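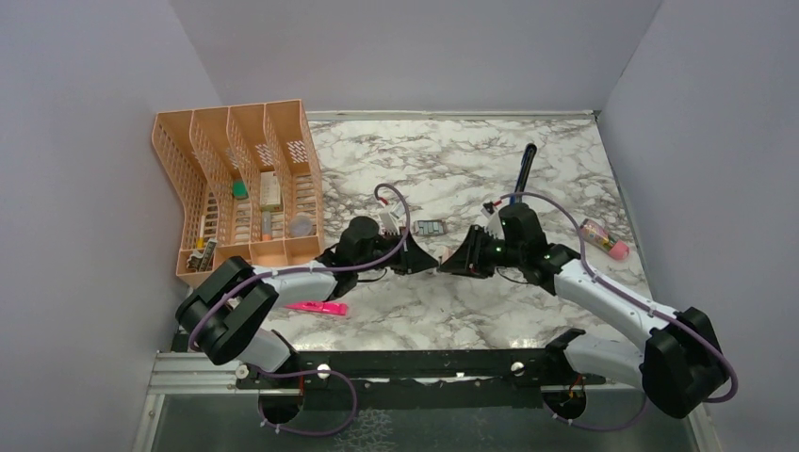
Bench 2, both arms in at the middle. Organizer on the left, purple cables are the ones I'm asking about.

House rules for two-arm benches: what do you make people sign?
6 min read

marblebench
So I've been handed the job of writing the bench rules for our lab (small outfit, Omanthorpe, mostly tabletop handling work) and I've got a draft that is already way too long. Picture of the bench up top so you know what kind of setup I mean. Two arms facing in, one shared surface, walls on three sides, a bunch of everyday junk for them to pick up and sort.

What I have so far:

- Hands stay out of the walled area while either arm is enabled. No "just nudging" an object.
- Tips may come together only in a task that has been marked as a handover task. Everything else keeps a gap.
- Cable check before every session, by the person running it.
- Anything on the surface that isn't part of the task goes in the organizer or off the bench.
- Stop button within reach of whoever is watching. Whoever is watching does nothing else.

The one I'm getting pushback on is the clear-surface rule. Half the team says the clutter IS the point. Thoughts?

pivot_and_pray
I'm with your half the team. If you only ever run on a bare table you get arms that work on a bare table. We ran 187 sessions last June and the ones with extra stuff lying around were the useful ones. My rule would be "everything on the surface is written down before you start." Leave it there if you want it there, but log it.

tolerances_tom
Hard disagree with pivot. Logging is fine for the data people, it does nothing for the arm. You've got a bottle-looking thing lying on its side near the right edge in that picture. Round stuff on its side rolls. It rolls to the rail, somebody reaches in on reflex, and now rule one is broken by a person who signed it. I'd keep clutter but ban anything that can roll unless it's the target.

marblebench
OK the reflex grab is a really good point and I hadn't thought of it that way. I could do "loose items allowed, listed, and nothing that rolls unless the task calls for it." That's getting wordy but I can live with it!

Salvador Patrício
I wrote ours at Dinberg, so a few notes, take what you like.

Your handover rule needs a speed attached. "Only in a marked task" tells people when, and they will still do it at full speed because the mark says it's allowed. Ours has a separate slow setting for any move where the two grippers share the same space, and you can't turn it off from the operator's seat. Pick your own number, test it with something soft between the fingers, write it down.

Also the cables. You say "cable check" and stop. Check for what? Ours reads: move each joint through the full range the task uses, by hand, power off, and watch the slack at the wrist and the elbow. If a loop touches the surface or can get between the fingers, fix it first. I see yours arch up over the wrists and then follow the forearm, fine, plenty of people run them that way. I'd look harder at the thin black wires curving down on the marble under each gripper. Those are the ones I'd expect to get pinched.

marblebench
Argh, yes, the black ones. I've been staring at the purple ones for so long that I stopped seeing the others. Adding both. Do you write the cable check as a separate sheet or in the main rules?

Salvador Patrício
Separate sheet, taped to the bench. The main rules get read once.

gretl_k
Ours is the opposite, one document, and it's on version 57 (not kidding). We tried the taped sheet at Estthorpe and people checked the boxes in one go at the end of the day. Now whoever runs the session reads the cable lines out loud to the watcher. Feels silly for a week and then you stop noticing.

pivot_and_pray
Reading out loud to an adult coworker, no thank you. I would quit.

gretl_k
You'd be surprised! I was the loudest complainer.

tolerances_tom
Can we talk about "whoever is watching does nothing else"? Great rule, but how long is a shift? Ours cap out because after a while you're just looking at a bench with your eyes open. If you don't put a limit in, the rule is there on paper and the watcher is on their phone.

marblebench
No limit right now, we swap when somebody gets bored. I know, I know. I'll put one in. What do you use?

tolerances_tom
Depends on the task, we let the watcher call it and nobody gets to argue. Short for handovers, longer for plain pick and place.

shimless
Different angle: what do you do about what counts as an incident? The Šimkus people I used to work with had a log with 1277 entries and most of them were "dropped the thing." You couldn't find the real ones. I'd define it tight. Contact between the arms that wasn't planned, any hand inside the walls with power on, any cable damage. Drops go in the task notes.

pivot_and_pray
Finally something I agree with all the way.

Salvador Patrício
I'd add near misses to shimless's list. A hand that started to reach and pulled back counts. We got more rule changes from those than from anything that touched.

shimless
Sure, but then who decides what's near? You'll be back to a full log in a month.

Salvador Patrício
The watcher decides. Same as the shift length.

marblebench
This is great, thank you all. Draft two so far: slow setting for shared space, power-off cable check with the black wires named, listed loose items with no rollers, a watcher limit, and the short incident list plus near misses (sorry shimless, I'm trying it). Reading out loud is going to the team for a vote and I think I know how that goes. Will post the whole text once our lead has been through it with a red pen.

gretl_k
Put the vote on after lunch.

Last reply Tuesday, October 18, 2022
Contact the moderators | Copyright belongs to the individual posters | Back to top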